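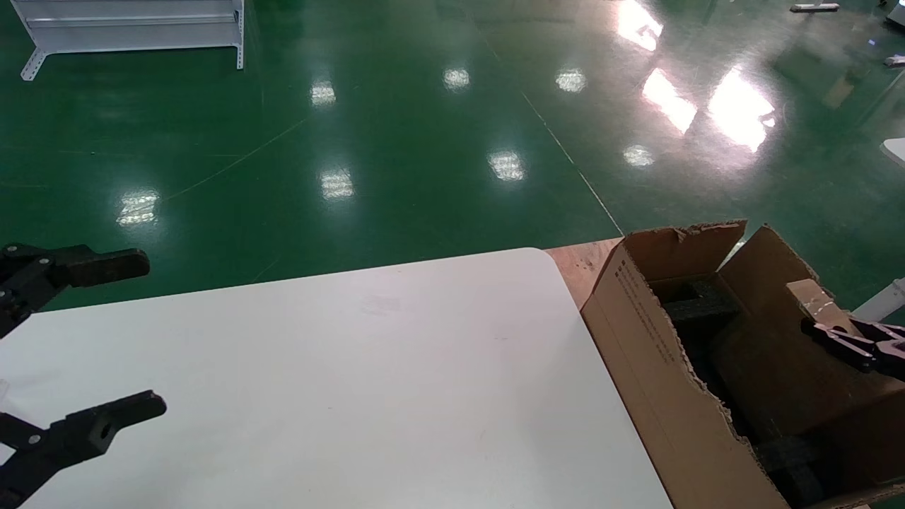
Care of Tables and Work Surfaces
Parkeck Residents' Handbook, Household Section
Revised March 16, 2020

Tables supplied with furnished apartments are the responsibility of the resident for the length of the lease. The following guidance applies to painted, coated and bare wood tops.

Daily cleaning

Wipe the surface with a soft cloth dampened with warm water and a small amount of dish soap. Rinse the cloth, wipe again, and dry with a clean towel. Do not leave standing water along joints or edges, where it can lift a coating or swell the wood beneath.

Smudges and gray marks

Most gray marks on a white top are left by metal objects such as pans, keys and tool cases. Make a paste of 2 parts baking soda to one part water, apply it with a fingertip, and rub lightly in the direction of the longer side. Rinse well. Test the paste first on the underside. Steel wool, scouring powder and bleach are not permitted on any supplied furniture.

Scuffs on bare wood

Light scuffs may be sanded by hand with 600 grit paper, always along the grain. Remove the dust with a dry cloth and apply a thin coat of clear paste wax. Allow 8 hours before placing anything on the waxed area. Deeper damage should be reported to the Atholm office and left untreated.

Cardboard boxes

Residents are asked not to store cardboard boxes on tables for long periods. Cardboard holds moisture and grit, and dragging a full box will scratch most finishes. Lift boxes with both hands, and place a folded towel underneath if one must stay overnight.

Heat and sunlight

Use trivets under hot dishes. White coatings yellow in strong sun, particularly in July, and blinds should be lowered in the afternoon.

Supplies and repairs

Paste wax and sanding sheets may be requested from Zulmira Bettencourt in Room 416. Requests for refinishing are reviewed by Isauro Quezada and must include the apartment number and a short account of the damage. Residents who have purchased their own tables should follow the maker's instructions.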